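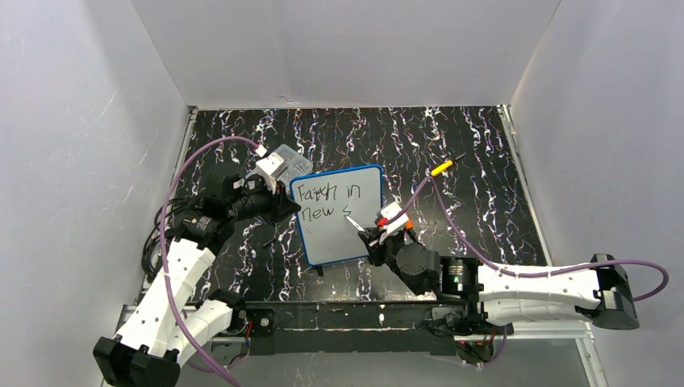 **Is the Zullora open day demo real, or staged?**

Went to the Grerudau open day on 2/23/26. Two arms, one writing on a little whiteboard with a marker while the other stayed by the edge of the board. The guide said it was "learned." I've heard that word before. How do I tell if it's only replaying a recording? I have to report back to my boss before we spend anything.

**Tymofii Romaniuk**

Ask them to turn the board 25 degrees and run it again, with a phrase you pick. A replay will write in the wrong place. Also ask how many runs failed that morning - they told me 2 out of 8 in October, and I'd want to see the log.

**yurchenko_fan**

its all fake, they do it with remote control

**stikska332**

Remote control is possible, so look for an operator. I wouldn't call it fake without checking.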